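Olteo Wrist Perception – Frequently Asked Questions

Olteo is a perception and grasp planning package for small two-finger arms with a camera at the wrist. This page covers the questions we get most often about the current release. For installation and wiring, see the setup guide. For calling the planner from your own code, see the API reference.

General

What does Olteo do?

It takes the wrist camera stream, finds the objects you have registered, and sends grasp targets to the controller. It does not drive the motors itself. Motor commands go through Climier, our control layer, or through your own controller if it accepts Cartesian targets.

Do I need a second camera?

No. A fixed overhead camera helps with crowded tables, and you can add one under Sources, but everything on this page works with the wrist camera alone.

Can I use Olteo without Climier?

Yes. You will lose the automatic slow-down near contact, so set a speed limit in your own controller before you start.

Perception

My fingers are always in view. Do they confuse the detector?

They should not, as long as you have recorded a finger mask. Open the gripper all the way, run the mask tool, then close it in steps until the tool says it is done. Screw heads and other shiny parts on the finger mounts belong inside the mask. If you change fingers, record the mask again. An old mask is the most common reason for a false detection along the bottom of the image.

The arm casts a shadow on the table. Will it be picked up as an object?

The table model treats large, soft-edged dark areas as lighting. It compares color with brightness, and a shadow on a plain table changes brightness much more than color. Small hard shadows right next to an object are more difficult. They can pull the estimated center to one side, which matters when the part is small compared with the finger gap.

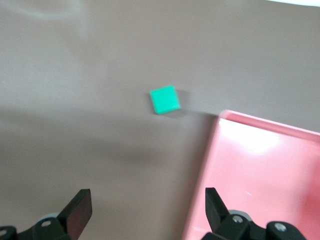 Green block and pink tray on the tabletop, gripper open.

If the center is off toward the shadow side, raise "shadow reject" one step at a time and watch the overlay. Setting it too high will start to cut away the dark edge of the part itself.

How do I deal with glare on a plastic tray?

Glare pixels have no usable color, so by default the detector marks them as unknown and leaves them out of the fit. For a tray, this is usually fine. The tray is located by its rim and outer walls, and a bright patch on the floor does not move it. If glare falls across the rim, turn down the exposure first. Changing the detector settings should come after that.

Why does the pose jump when the arm moves?

Motion blur, in most cases. Olteo scores every image for sharpness and skips the ones below the limit, but the default limit is loose so that it works in dim rooms. Shorten the exposure if you have enough light. You can also turn on "settle before grasp," which holds the arm still for 2 images before the final estimate.

Can it tell how tall an object is?

Only if you give it a height when you register the object, or let it look from more than one position. A flat block seen almost straight down shows very little of its side, and a single view will not give you a height you can trust.

Planning

How does the planner choose a grasp angle?

It lines the fingers up with two parallel sides of the object. For a square part there are 2 equally good choices, and the planner takes the one that needs less wrist rotation. To force one of them, set "prefer side" in the object file.

How do I stop a finger from hitting the tray?

Register the tray as an obstacle as well as a drop target. Many users only do the second. A tray that is just a target is ignored while the planner works out the pick, so a part lying close to the tray wall can get a grasp that puts a finger through the wall. With the tray registered both ways, the planner turns the wrist or reports that no grasp is free.

What does error 573 mean?

The planner found a valid grasp but no path to it inside the workspace limits. Check the limits first – they are often left over from an earlier table layout. If they are correct, move the start pose back and try again.

Can I plan for things that are not picked up, such as buttons?

Yes. Use the "touch" target type in place of "grasp." A touch target has a point, a direction and a travel distance. For a mushroom-head button, put the point at the center of the cap and take the direction from the cap's tilt. Do not assume it is straight down. If the button stands between walls, register each wall as a plane so that the wrist and finger mounts are checked along with the fingertips. Shiny walls can show reflections of the lights, and those should be masked in the same way as tray glare.
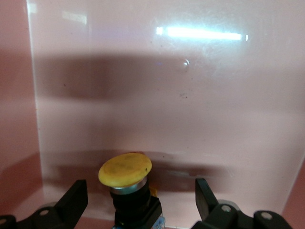

Tooling

Where are the logs?

In the session folder, one file per run. Each file holds the images that were used, the ones that were skipped, the detector output and the planner's choice. Drusau, the log viewer that ships with Olteo, lets you step through them side by side.

How many objects can I register?

The limit is 16 per session. Obstacles count toward it, and so do planes. If you run out, split the job into sessions and load them in turn.

Can I replay a run with different settings?

Yes. Open the run in Drusau, change the settings in the side panel and press Replay. The detector and planner run again on the saved images. Nothing is sent to the arm. Replay cannot show what the arm would have seen from a different position, so use it for tuning detection and test path changes on the real table.

Does Olteo work with Adeleke scene files?

Adeleke scenes can be imported from the File menu. Object shapes, colors and planes come across. Lighting does not, and you will need to record a finger mask after the import.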